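Chapter 7
Caring for Clothing and Household Fabrics

Learning goals

After studying this chapter, you should be able to:
explain how fiber content and weave affect the way a garment is cleaned
read a care label and choose a suitable wash setting
describe how wrinkles form and how they are removed
compare the cost of caring for a garment with the cost of replacing it

Key terms: fiber, weave, finish, care label, colorfast, yoke, collar band, residual shrinkage

7.1 Why Fabric Care Matters

Most households spend more on clothing than they realize, and a good share of that money is lost through poor care. A shirt that is washed in water that is too hot may shrink at the sleeves. A sweater hung on a wire hanger will stretch at the shoulders. Damage of this kind builds slowly, and the owner often blames the maker when the fault lies in the laundry room.

In 2000 the town of Drornholm opened a clothing repair center in a former mill building. The center accepted worn garments from residents and kept a record of why each one had been brought in. Of the first 40 shirts recorded, 32 had damage that came from washing or drying, and only a few had simply worn out with age. The most common problems were faded color, shrunken collars, and buttons broken in the dryer. The Drornholm record is small and describes a single town, but it raises a question that runs through this chapter: how much of the life of a garment is decided after it is bought?

7.2 Fiber, Weave, and Finish

Three features of a fabric determine the care it needs. The first is its fiber. Cotton and linen are strong when wet and can be washed often, while wool and silk call for cooler water and gentler handling. The second is the weave. A tight, plain weave holds its shape well; a loose weave may snag or pull. The third is the finish, a treatment given to the cloth after it is woven. Some finishes add shine, some resist stains, and some help the fabric dry with fewer creases.

These features work together. Two cotton shirts may look alike on the rack and behave differently at home, one coming out of the wash nearly smooth and the other badly creased. The care label is the best guide to the difference, and it should be read before the first washing - not after the first mistake.

7.3 How Wrinkles Form

Cotton fibers are held in place by weak bonds between their molecules. Moisture and heat loosen these bonds, and the fibers are then free to shift. When the fabric cools and dries, new bonds form and hold the fibers in whatever position they have taken. Cloth left in a heap will keep the folds of the heap.

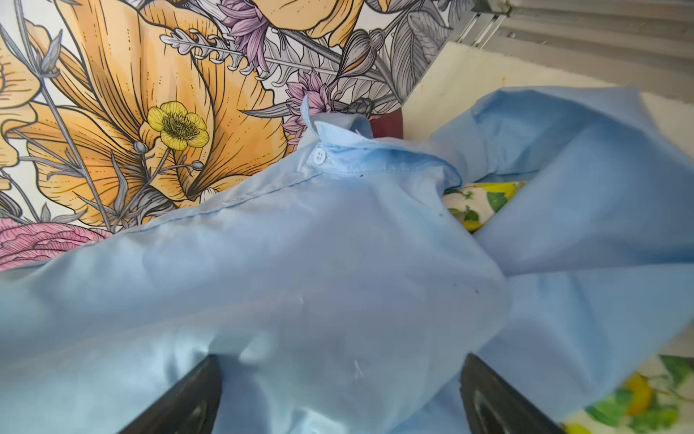 Ironing uses the same process in reverse. Heat and steam loosen the bonds, pressure flattens the cloth, and the fibers set again as it cools. A shirt should be pressed in a fixed order, beginning with the collar and collar band, then the yoke, the cuffs, the sleeves, and last the body. Small, thick parts take the most heat and are best finished first. A pressed shirt should hang for a few minutes before it is folded or worn.

Check Your Understanding

Select a cotton garment you own and copy the information on its care label. Dampen one corner, fold it tightly, and leave it for 20 minutes under a heavy book. Record what you observe when the book is removed, and again when the cloth is dry.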